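Awan on leaving the restaurant trade for a desk

27 Jun 2023

Rizwan Awan is on his second coffee and already apologizing for his phone, which keeps buzzing. He ran the kitchen at Lashari for 24 years. In May he handed over the keys. Now he writes recipes, full time, for a small publisher called Tarkach.

"My wife thought I'd last a week," he says. "I thought maybe less."

Hardest part? Sitting down. "In a kitchen you never sit. I got a chair and my back went out in 2 days. Cooking never did that to me." 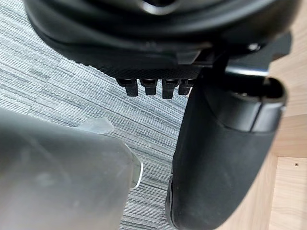

The book is home food, mostly. Lentils, flatbreads, his mother's lamb with turnips. He's tested that lamb more times than he wants to admit and its still not right. Restaurant recipes dont shrink well, he says. "You cut the onions down, fine. You cut the salt down, now it tastes of nothing. So you start over."

He writes longhand first. Types it up at night, slowly. The publisher wants 59 recipes and he has most of them, plus a pile he's been told to drop.

"They said too many pickles. How can there be too many pickles?"
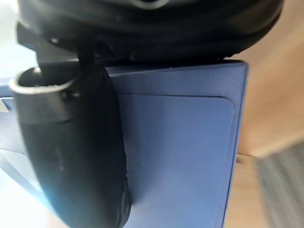
Money, and what's next

He won't say what Tarkach paid. Less than the restaurant, more than he expected. First printing is up to 3000 copies. If those sell there's talk of a second book, on bread only.

Does he miss the place? Long pause. "The noise, yes. The people. Not the drains."

He went back once, for dinner, and sent nothing back. Says the rice was good. Pressed on it, he says the rice was "fine," then changes the subject to turnips again.

The phone buzzes. It's his editor. He lets it go and orders another coffee.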